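Week 1: Why We Sew Things Shut – notes for the evening class

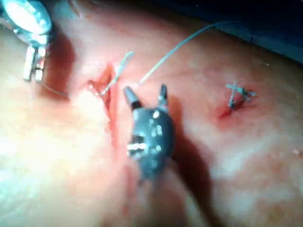 Tiago Cordeiro
29 August 2018

Okay, so first of all, thank you for squeezing into the small room. I've typed up what I said (and a few things I forgot to say) because a couple of you had to leave early for the bus.

The class is a history of stitching wounds, and I want to start way before hospitals. People have been closing cuts with whatever they had for thousands of years. The Egyptians used linen, and there are old accounts from India of sewing with plant fibers, hair and sinew. My favorite is the ants! You hold a big-jawed ant up to the cut, let it bite both sides together, then pinch off the body and leave the head in place. It's mentioned in the old Indian texts, and I promise I'm not making it up. We'll read that passage in week 2.

Galen comes up a lot, so get used to the name. He patched up gladiators in Pergamon before he went to Rome, and he wrote about using silk if you could get it and gut if you couldn't. Gut here means sheep or cow intestine, cleaned and twisted. Cats don't come into it, whatever the word "catgut" sounds like, and people still argue over where that name came from. If you've ever restrung an old violin you've handled the same stuff.

Then there's a long stretch where the sewing was fine and the patient died anyway. This is the part I rushed on Wednesday, sorry. Surgeons had steady hands and good needles, but they'd hold the thread in their teeth or wipe it on a coat. Pus was thought to be a healthy sign – "laudable pus" was the phrase, please write it down, I'm going to use it all term. Lister comes along in the 1860s with carbolic acid, starts soaking his dressings and then his gut thread too, and things slowly get better. Slowly! Plenty of surgeons thought he was fussing over nothing.

Kinds of stitch you should know by name: simple interrupted (each one tied off by itself), running (one long thread, quick, but if it snaps you've got a problem), and mattress (goes over and back, good where the skin is pulling). Anybody here who quilts is going to be ahead of the rest of us. Bring a scrap of felt and a blunt needle next time and we'll try all of them. Do not bring fruit, the banana people made a terrible mess last year.

Reading: chapter 7 of Grinberg, and skip the part on battlefield kits, we'll come to that in March. Five pages of the Mostano packet too, the ones with the folded corner. The Keston library has two copies of Grinberg and one of them is missing its index, so grab the blue one if you can.

One thing to think about before next time: why did silk hang on for so long when gut was cheaper? I have an opinion and I'd like to hear yours first.

2,637 views | 7 comments | 5 shares

Golob Evening School, Room 900 – questions to the front desk | © 2018 Tiago Cordeiro | Back to top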